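Wostalthorpe workshop, bench notes, October
Entry 313

Bins, wear and cleaning

Started 8:40. Carried over from the last entry: decide which of the grey bins get cleaned and kept, which get relined, and which go back to the store for dry scrap. Digby Maihi wants the list before the Pinheiro parts come in, so I did the bins first and left the shelf labels for later.

Method, for whoever repeats this. Tip out, brush down the walls, then the bottom, always toward one corner. Vacuum the corner. Wipe with a damp cloth, plain water. Leave until dry, then look at it under the side lamp with the overheads off. Raking light shows up haze that disappears under the ceiling lights. I missed most of it last time for that reason and passed bins I should have held back.

Detergent: tried the Piltis concentrate at the weak dilution on one small bin. It lifts grease well but leaves a film on matte plastic unless rinsed twice. The film then holds dust, so the bin looks worse after an hour than it did before. Going back to plain water for general use. Keep the Piltis for oil only, and rinse twice.

Abrasion test, small offcut of bin wall clamped to the bench. 200 strokes with the gray pad, light pressure, water only. Gloss came up in a stripe the width of the pad. Surface underneath still sound, but the stripe is easy to feel with a fingertip and it changes how parts slide. Conclusion for now: no pads on the inside faces. Cloth or soft brush. If a mark does not come off with those, leave the mark.

Scoring. Kept the old scale, 0 to 6, walls and bottom scored separately:
0 -- as new
2 -- light scuffs, no loss of shape
4 -- worn through the texture in places
6 -- cracked or dished, take out of use

Walls almost always score lower than bottoms. The slope helps, parts strike and run down without digging in. Bottoms take the whole load, and they get dragged over as well when people fish for the last piece.

Small bins done by 10:15. One had a hairline crack at a corner, scored 6, marked with tape and put by the door. The rest are fit to use. Two of them had old label glue on the outside, which I left alone. It does no harm there and the scraper does.

Then the large open bin, which has been standing among the wood surfaces over the dark carpet. Walls are matte and in fair shape. The bottom is gray and worn, with an uneven pale patch, powdery to look at, over the center and toward the right. The pale gray-white panel under the far wall has small dark scuffs near its lower edge.

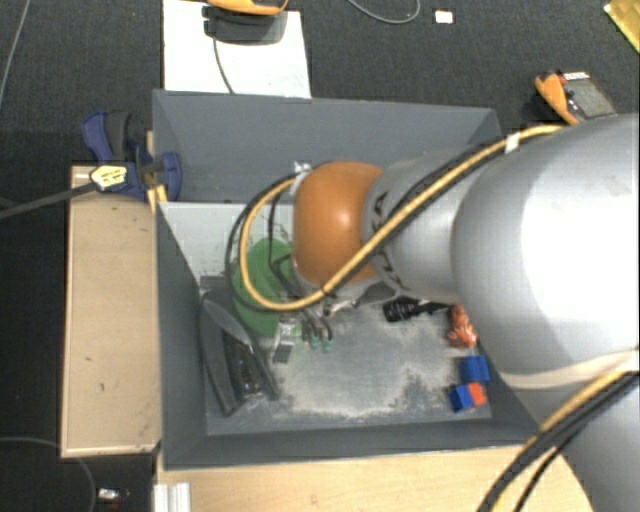 Scored the walls 2 and the bottom 4. Have not settled what the pale patch is. Candidates are dust from the last batch of blocks, or the plastic itself chalking. A cloth should separate the two: dust comes away and the surface under it is the same gray as the rest, chalking comes back as soon as it dries. Did not wipe it today. Huia Brunton asked for it to stay as it is until she has taken a tape lift, and she is at Plurkgate until the afternoon.

If it is dust, brush and wipe as above and keep the bin. If it is chalking, I would put in a liner. Felt is quiet but sheds and cannot be wiped. Thin rubber mat wipes clean but small parts grip on it and do not settle flat. There is a piece of the mat left from the drawer job, needs measuring against the bin bottom before anyone cuts it. The sloping walls mean the mat has to be cut to the floor size and not the rim size -- I got this wrong on the drawers.

Panel scuffs: try a damp cloth, then stop.

Carpet. Anything brushed out of a bin over it stays in it. Do the tipping out at the bench by the sink from now on, with paper down. I ran the vacuum along the table legs at the end but the dark pile makes it hard to judge.

Open items
Tape lift from large bin, Huia, before any cleaning.
Measure mat.
Cracked bin by the door to scrap, cut the label off first.
Replacement soft brush, the present one is losing bristles.
Send Digby the scores once the large bin is decided.

Stopped 11:50. Side lamp is back on its hook, spare bulb is in the left drawer under the cloths.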